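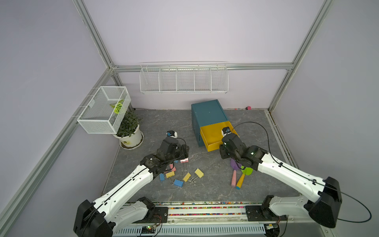

*A leafy green plant in a round white pot.*

## How Does a Plant Drink?

A plant has no mouth. It drinks with its roots.

Roots have tiny hairs on them, thinner than the hairs on your arm. Water in the soil soaks into these root hairs. Then it moves up the stem through very thin tubes called **xylem** (say "ZY-lum").

What pulls the water up? The leaves do most of the work. Each leaf has holes too small to see, called **stomata**. Water leaves through them as a gas and goes into the air. As it goes, more water is drawn up behind it – a bit like sipping through a straw.

### Try it

You need a stalk of celery with leaves, a glass of water, and blue food coloring.

1. Put 2 inches of water in the glass and add plenty of coloring.
2. Ask an adult to trim the bottom of the celery.
3. Stand it in the glass and leave it overnight.

In the morning, look at the cut end. The blue dots are the tubes.

*Words by Hiwot Moges. Updated 6/29/25.*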